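Skaleck Picking Cell – Set-up Guide
Section 7: Preparing the cell for a visit or an open day
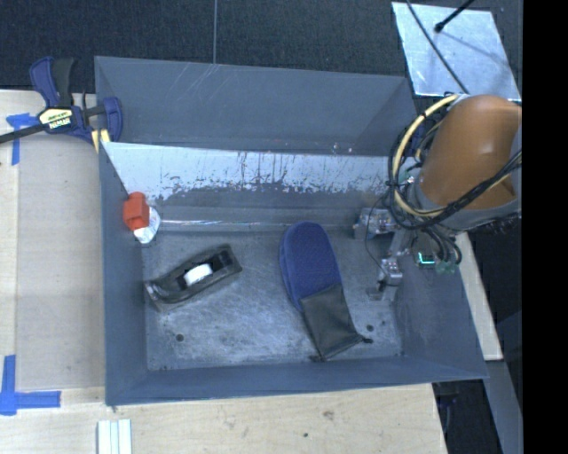
This section is for the person who runs the cell in front of guests. It assumes that you have finished Sections 3 to 6 and that the arm already picks without faults in normal work. If you have changed the gripper fingertips after the last calibration, go back to Section 5 first.

Plan to begin 2 hours before the doors open. For the Saturday open day in April, Ebuka Ogunleye started later than this and had to skip the trial run, and we do not recommend it.

7.1 Checking the bin and the clamp

1. Press the emergency stop and hang the tag "Hands in cell" on the console.
2. Take all items out of the bin. Wipe the bin floor with a dry cloth. Scratches and dull stains in the metal are normal and do not need any treatment.
3. Push the bin gently from each side. It must not move. If it moves, tighten the bar clamp by hand and push again.
4. Compare the position of the bin with the blue tape on the table. Do not remove the tape, even if it looks untidy to guests.
5. Follow the cables along the arm with your eyes and check that every tie is closed.

Caution: Do not tighten the clamp with a tool. Too much force bends the rim, and then the stored bin position is wrong.

7.2 Choosing the items

6. Put in a small number of household items of different kinds. A bottle, a tape dispenser, a slipper and a soft pouch make a good set, and guests understand at once why they are not equally easy.
7. Place one item near a corner. Picking from a corner takes more time, and guests usually ask about it.
8. Close the cap of every bottle. Use empty bottles only.
9. Pull the strings of a pouch tight before you put it in.

Note: Rakiya Adeyemi keeps the item list for demonstrations. At the time of writing it has 336 entries, of which 298 are approved for use with guests. Items with glass or open blades are never approved.

7.3 Trial run

10. Leave the cell, remove the tag and release the emergency stop.
11. On the console, choose Demo, then Slow. The normal speed is not permitted when guests are present.
12. Let the arm empty the bin one time. Watch the cables while the arm reaches to the far side.
13. Write the result in the log book. A missed pick is not a reason to cancel – the arm will try again by itself, up to the limit set in Section 6.

Caution: If the gripper touches the wall of the bin, stop the arm and repeat the bin calibration. Do not continue with the visit program until this is done.

7.4 During the visit

14. Ask guests to stand behind the yellow line on the floor. Children stand in front of adults, also behind the line.
15. One person operates the console and another person speaks. The operator does not answer questions while the arm is moving.
16. If a guest wants to add an item, stop the arm first. The operator puts the item in, never the guest.
17. After each group, return the items to the bin in a new arrangement.

Note: The pick counter on the console shows the total since installation (2,647 on our own cell when this section was revised). It can not be set to zero for a single visit. Write down the number before and after.

7.5 After the last group

18. Send the arm to the Park position and press the emergency stop.
19. Return the items to the Kettunen box and sign the list.
20. Report any new noise or loose cable to Oona Hämäläinen on the same day.

For spare fingertips and ties, see Section 9.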